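Beswood Tool and Equipment Library
Frequently asked questions

Who can join?
Anyone 18 or older who lives or works in Beswood or Ambaye. Bring a photo ID and something with your current address on it, such as a utility bill or a lease. If you work here but live elsewhere, a pay stub is fine.

What does it cost?
Membership is $5 a month. There is no sign-up fee. You can cancel at any time as long as you have nothing out on loan.

What can I borrow?
The catalog lists 702 items. Most are hand tools, power tools and yard equipment. We also lend canning pots, folding tables, carpet cleaners and a few sewing machines. Search the catalog before you come in, as the popular items are often out on loan in spring.

How long can I keep things?
One week for power tools and yard equipment, two weeks for everything else. You can renew once through your account if no one else has a hold on the item.

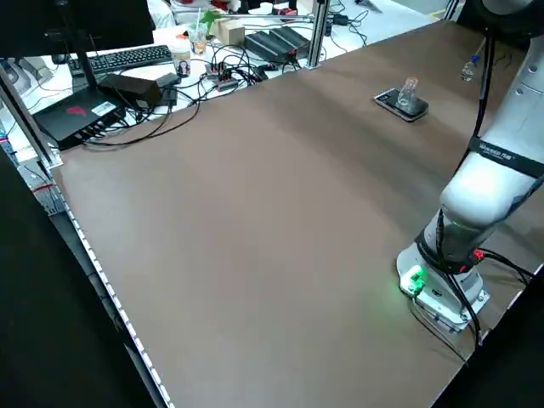
Can I reserve an item?
Yes. Log in to Stisine, our booking system, find the item and pick your dates. Holds are kept until closing time on the first day of the booking. After that the item goes back on the shelf.

I forgot my Stisine password.
Use the reset link on the login page. If the email doesn't show up, check your spam folder, then call the desk. We can't look up your password but we can send a new link.

Do you charge late fees?
Yes, $5 a day per item. Fees stop once they reach the replacement cost. Accounts with unpaid fees can't make new bookings.

What if something breaks while I have it?
Stop using it and tell us when you bring it back. Normal wear is our responsibility. If a tool was dropped, left in the rain or used for the wrong job, you may be asked to pay for the repair, up to $100 for most items. The limit is higher for the wood chipper and the floor sander, and you sign a separate form for those.

Do I need to clean tools before returning them?
Yes. Knock the dirt off shovels, empty vacuum bags and wipe down saws. Gas tools should come back with an empty tank. There is a $5 cleaning charge for anything we can't put straight back on the shelf.

Are blades, bits and sandpaper included?
Saw blades and drill bits are. Sandpaper, trimmer line and glue sticks are not. Vindus Hardware on the next block carries the sizes that fit our machines.

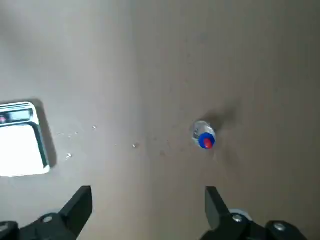 Member comment, Vindus run out of the large sander discs most weekends, so buy them before you pick up the sander. I lost half a loan that way in May.

Our reply: thanks, we have added a note to the sander's catalog page.

Can you show me how to use something?
Staff can go over the basics at pickup. Allow ten extra minutes. We don't lend chainsaws to anyone who hasn't taken the safety class, which runs in April and October.

Do you take donations?
We take working tools in good condition. Please call first. We can't accept ladders, gas cans, car seats or anything with a damaged cord.

How is the library paid for?
Membership fees cover most of it. The town also gives us $4,000 a year toward repairs.

Where do I park?
Use the lot behind the building. The loading space by the side door has a 15-minute limit.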